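Keeping a wooden chopping board in good condition
2022-09-27, by Rin Oda

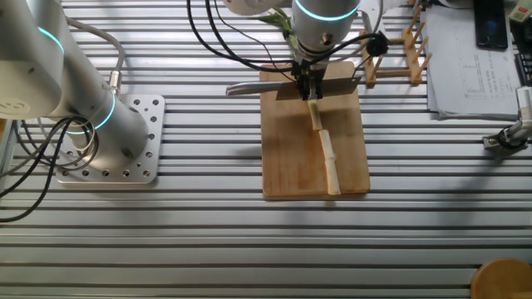 Vegetable stalk in two pieces on a wooden board.

My first board split after one winter in Raltbridge, so now I take more care with the new one.

Wash it by hand in warm water with a little dish soap, both sides, also when you used only one. Dry it with a towel and stand it on its edge. Do not leave it in the sink.

For smell of onion or garlic, rub with coarse salt and half a lemon, wait 2 minutes and rinse.

Food-grade mineral oil is good for the wood. Olive oil can become sticky and smell old. I put on a thin coat in the evening and wipe off the rest in the morning. In October, when the heating comes on, I do it again.

Deep knife marks can be sanded with fine paper, along the grain. Oil the board after.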